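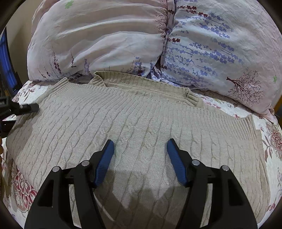
Pièce jointe 1 – le pull torsadé beige, à plat sur le lit

Ticket 391 – Drundedus, module Patrons
Objet : le diagramme des torsades se décale après l'import
Statut : résolu
Ouvert par : Nuria Worku
Suivi par : Bontu Gebretsadik

Nuria, 9 h 12
Bonjour ! D'abord, bravo pour la mise à jour de juillet, le nouvel éditeur de grilles est un régal. J'ai ressaisi tout mon modèle Carkaritz (encolure en côtes, haut de poitrine en côtes fines, torsades ensuite) et je l'ai importé depuis Siltov. Jusqu'aux côtes, tout va bien. Dès que les torsades commencent, chaque croisement glisse de 2 mailles vers la droite, et au bout de 27 rangs le dessin ne ressemble plus à rien. J'ai déjà vidé le cache et changé de navigateur, même résultat.

Bontu, 10 h 40
Bonjour Nuria, merci pour ce message très clair, et quel beau modèle ! Pouvez-vous me dire si le fichier a été exporté en tricot à plat ou en rond ? Et voyez-vous le décalage dans l'aperçu, ou seulement dans le PDF ?

Nuria, 11 h 05
En rond, et dans les deux. Le fichier compte presque 500 lignes, je vous l'envoie à part.

Bontu, 14 h 30
Reproduit chez moi ! Siltov place les mailles de bordure à la fin de chaque tour, alors que notre import les attend au début. Sur des côtes régulières, le décalage passe inaperçu, mais sur une torsade il saute aux yeux. En attendant le correctif :
1. Ouvrir Paramètres d'import, puis Bordures.
2. Choisir « Fin de tour ».
3. Réimporter dans un nouveau projet (l'ancien garde le réglage précédent).
4. Vérifier le premier croisement avant de lancer le PDF.

Nuria, 15 h 18
Ça marche ! Les croisements tombent pile au bon endroit, je suis ravie – j'ai même retrouvé mes notes de couleur. Petit détail, la légende affiche encore « Moges » comme nom de point au lieu de mon symbole perso.

Bontu, 16 h 02
Formidable ! Pour la légende, Moges est le nom de notre bibliothèque de points par défaut. Cliquez sur le symbole, puis sur Remplacer, et cochez « Tout le projet ».

Nuria, 16 h 20
Parfait, légende corrigée. Vous pouvez fermer, et encore merci !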